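4. 변형 물체 배치를 위한 인식 및 계획 소프트웨어

4.1 과제 정의와 소프트웨어 구성

본 절에서는 쿠션류를 안락의자의 좌면에 배치하는 양팔 과제를 대상으로, 제안하는 소프트웨어 스택 Sestier의 인식, 계획 및 제어 계층을 기술한다. 쿠션은 파지 위치에 따라 외형이 크게 달라지고, 들어 올리는 과정에서 무게중심이 이동하며, 목표면인 좌면 역시 하중에 의해 변형된다. 따라서 강체 물체를 전제로 한 자세 추정과 궤적 계획을 그대로 적용하는 경우 배치 오차가 누적되는 문제가 발생한다. Lekota와 Arruda의 선행 작업에서는 이를 파지 직전의 재추정으로 완화하고자 하였으나, 파지 이후의 형상 변화는 다루지 않았다.

Sestier는 세 개의 프로세스로 구성된다. 첫째는 머리 카메라와 손목 카메라의 영상을 입력으로 받아 물체별 마스크와 접촉 후보를 산출하는 인식 프로세스이고, 둘째는 접촉 후보로부터 양팔의 동작 순서를 결정하는 계획 프로세스이며, 셋째는 관절 명령을 생성하고 그리퍼 전류를 감시하는 제어 프로세스이다. 프로세스 간 통신은 공유 메모리 기반의 메시지 계층 Grotmont를 통해 이루어지며, 모든 메시지에는 영상 취득 시각이 함께 기록된다. 계획 프로세스는 취득 시각이 76 ms 이상 경과한 마스크를 사용하지 않는다. 이 임계값은 Prastincombe 시험실에서 수행한 예비 실험을 통해 정하였다.

4.2 머리 카메라 기반 장면 분할

머리 카메라의 영상은 작업 영역 전체를 포함하므로 대상 물체의 선택과 양팔의 역할 분담에 사용된다. 그림 4는 분할 모듈에 입력되는 영상의 한 예로, 오른팔의 그리퍼가 연보라빛 회색의 큰 쿠션 위쪽 가장자리를 잡고 있으며 왼팔 쪽에는 분홍색 쿠션과 밝은 회색 쿠션이 일부 겹쳐 있다. 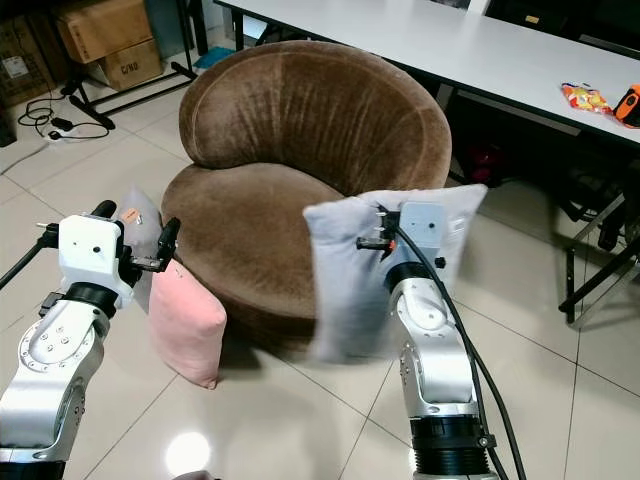

그림 4. 머리 카메라에서 취득한 양팔 작업 영상. 가운데의 안락의자가 배치 목표이다.

이와 같은 배열에서 분할 모듈이 해결해야 할 문제는 두 가지이다. 하나는 쿠션 간의 가림이다. 분홍색 쿠션이 밝은 회색 쿠션의 일부를 가리는 경우, 뒤쪽 쿠션의 보이는 윤곽만으로 크기를 추정하면 파지점이 실제 중심에서 벗어나게 된다. 본 연구에서는 보이는 영역의 마스크와 추정된 전체 영역의 마스크를 별도로 출력하고, 두 마스크의 면적비가 낮은 물체의 우선순위를 낮추었다. 결과적으로 앞쪽에 놓인 물체가 먼저 선택되며, 뒤쪽 물체의 형상은 앞쪽 물체가 옮겨진 이후 다시 추정된다.

다른 하나는 표면의 외관 변화이다. 갈색 벨벳 의자는 결의 방향에 따라 밝고 어두운 줄무늬가 나타나며, 광택이 있는 바닥 타일에는 조명의 반사가 밝은 점으로 나타난다. 초기 모델은 등받이 상단의 줄무늬를 별개의 물체 경계로 오인하는 경향을 보였다. 이에 대하여 Salgado가 설계한 색조 교란 증강을 적용하고, 벨벳 및 유사 직물이 포함된 영상 4,000장을 학습 집합에 추가하였다. 바닥 반사에 대해서는 별도의 모델을 두지 않고, 깊이 정보가 바닥 평면과 일치하는 영역을 후처리 단계에서 제외하였다.

작업 대상이 아닌 물체는 동일한 배경 클래스로 처리하되, 충돌 검사를 위한 점유 격자에는 그대로 유지한다. 의자 뒤편의 긴 흰색 탁자와 금속 다리는 팔꿈치의 이동 범위를 제한할 수 있으므로 분류 결과와 무관하게 장애물로 간주된다. 로봇 팔과 케이블은 기구학 모델만으로 제거하기 어렵다. 특히 그리퍼에서 늘어진 케이블은 자세에 따라 형상이 달라지므로, 팔 링크의 투영 영역에 여유 폭을 부여하는 한편 케이블 전용 마스크를 추가로 학습하였다.

4.3 손목 카메라를 이용한 배치 자세 보정

머리 카메라의 추정값은 접근 동작의 초기값으로 사용되며, 그리퍼가 의자에 접근한 이후에는 손목 카메라가 기준이 된다. 전환은 손가락 끝과 좌면 사이의 추정 거리가 29 cm 이하가 되는 시점에 이루어진다. 두 카메라의 추정값이 일치하지 않을 때에는 손목 카메라의 값을 우선하되, 한 제어 주기 내의 보정량에 상한을 두어 급격한 목표 변화를 방지한다.

보정의 기준으로는 등받이와 좌면이 만나는 곡선형 경계를 사용한다. 통 모양의 안락의자는 모서리가 뚜렷하지 않아 직선 특징에 기반한 정합이 적합하지 않다. 반면 등받이가 좌면을 감싸면서 형성하는 깊은 음영선은 비교적 안정적으로 검출되며, 좌면의 중심과 방향을 함께 제약한다. 검출된 경계는 매개변수 곡선으로 근사하고, 곡선의 열린 쪽을 의자의 정면으로 정의한다.

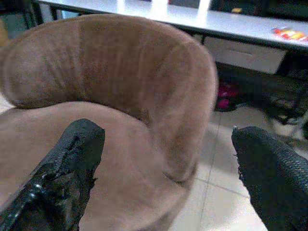
손목 카메라에서는 그리퍼의 손가락이 항상 시야의 일부를 차지하므로, 곡선 근사에 앞서 손가락 영역을 제외하여야 한다. 손가락 표면의 질감이 좌우에서 서로 다르고 가장자리도 불규칙하여 고정된 형판을 적용하면 경계 부근에 잔여 화소가 남는다. Meireles는 그리퍼 개폐량을 조건으로 하는 소형 마스크 모델을 도입하였으며, 본 연구에서도 이를 채택하였다. 마스크 이후 남은 경계점의 수가 하한에 미달하면 보정은 해당 주기에서 생략되고 직전의 추정값이 유지된다.

과다 노출 또한 고려할 필요가 있다. 흰색 책상 상판에 밝은 빛이 반사되면 자동 노출이 책상을 기준으로 조정되어 의자 안쪽의 음영선이 어둡게 뭉개질 수 있다. Sestier는 노출 측광 영역을 두 손가락 사이의 간격으로 제한함으로써 이 영향을 줄인다. 측광 영역은 그리퍼 개폐량에 따라 갱신되며, 간격이 지나치게 좁은 경우에는 마지막으로 유효했던 노출값을 사용한다.

4.4 접촉 판정과 계획의 재시도

배치 동작의 종료는 위치 도달만으로 판정하지 않는다. 좌면이 두껍고 부드러운 경우 계획된 높이에 도달하기 전에 접촉이 발생할 수 있기 때문이다. 제어 프로세스는 손목의 하강 속도와 그리퍼 전류를 동시에 관측하고, 두 신호가 정해진 구간 내에서 함께 변화할 때 접촉으로 판정한다. 어느 한쪽만 변화한 경우에는 하강을 중지하고 손목 영상으로 경계 곡선을 다시 추정한다.

재시도의 단위는 전체 과제가 아닌 개별 동작이다. 각 동작에는 진입 조건과 복귀 자세가 정의되어 있으며, 계획 프로세스는 실패한 동작의 복귀 자세에서 점유 격자를 갱신한 후 동일한 목표에 대하여 경로를 다시 산출한다. 한쪽 팔이 쿠션을 잡고 있는 동안에는 그 팔의 복귀 자세를 바닥과 의자 모두에서 떨어진 위치로 한정하고, 다른 팔의 신규 파지는 보류한다. 이러한 제약은 동작의 병렬성을 낮추지만, 변형된 쿠션이 반대편 팔의 시야를 가리는 상황을 줄이는 데 유효하다.

실행 기록은 Rudd가 개발한 재생 도구 Serrano에 저장된다. 이 도구는 두 카메라의 영상, 마스크, 관절 명령 및 접촉 판정 신호를 취득 시각에 맞추어 정렬하며, 임의의 시점에서 계획 프로세스만 다시 실행하는 기능을 제공한다. 본 논문의 절제 실험에는 동일한 조건에서 취득한 실행 기록 46건을 사용하였고, 각 구성 요소를 제거한 결과는 5절에서 보고한다.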